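Sidra Marwat, course notes, week 3
13 April 2024

This site uses cookies to remember your settings. Accept / Manage

OK so last time I promised you the story of the slipping fingers, and I want to do it properly because it's going to come up on your project (trust me, it will).

Back in February we were collecting grasp runs with the hand-held gripper, the parallel-finger one, and we logged 239 of them. Lovely! Then Fahad Mirani started going through the logs and found that only 199 had a usable finger width. In the rest, the recorded width kept shrinking after the fingers had already closed on the object. A rigid object, mind you. It can't get thinner because you squeeze it. 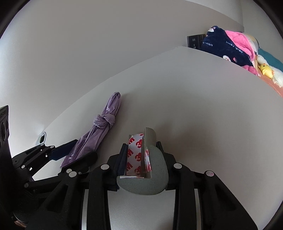 My first guess was the object sliding, and I was wrong, and I held on to being wrong for two days. Adeel Bugti finally put a steel block in the jaws and just held the trigger. Same drift! The block stayed put and the number crept down anyway. What was moving was a pivot pin in the linkage. It had worked its hole oval, so the linkage kept flexing under load while the width reading went along with it.

So please, before you blame friction, do the block test. Close on something stiff, hold, watch the number. Then wiggle each joint by hand with the power off (fingers out of the jaws, Khurram still has the blood blister) and feel for play.

One more thing, and this is the part I'd put on the exam if I wrote it: the software never raised a fault. Every value was inside limits. We had a range check and no check on drift after contact, and those catch different failures. Bring me your idea for a drift check next session, half a page is fine, and send questions to Nusrat Pirzada if I'm slow on email.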